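Roboterarm in der Betriebsküche: Wer räumt jetzt auf?

Tarkum, 26. Januar 2022
Bei Plistura übt seit Kurzem ein weißer Arm das Einräumen in der Küche, in der ich 8 Jahre lang Chefin über Arbeitsplatte und Pfannen war. Jetzt heißt meine Rolle »Prozessbegleitung«.
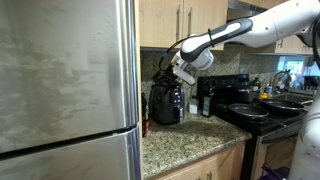 Begleiten bedeutet: danebenstehen und melden, wenn er Hilfe braucht. Mehr Geld gibt es dafür natürlich nicht. Kennt das jemand? Darf man die Stelle so einfach umbauen?

Antworten

Relo
Willkommen im Club. Bei uns im Lager hat die Einarbeitung 3 Monate gedauert, also meine, nicht die der Maschine. Lass dir die neuen Aufgaben schriftlich geben und geh damit zum Betriebsrat, falls ihr einen habt. Und ja, auch eine Tüte Whey hochzuheben kann als Pilotprojekt gelten.

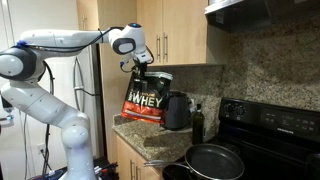 Weitere Antworten

Buchanan
Einfach kündigen.

Tarkum
Danke, sehr hilfreich. Betriebsrat gibt es, Termin ist im März. Bis dahin führe ich Protokoll, 60 Zeilen pro Schicht. 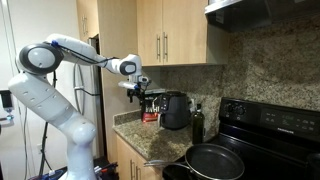
In die Spalte »Bemerkungen« schreibe ich inzwischen auch, wann ich Pause hatte. Gelesen hat es bisher keiner.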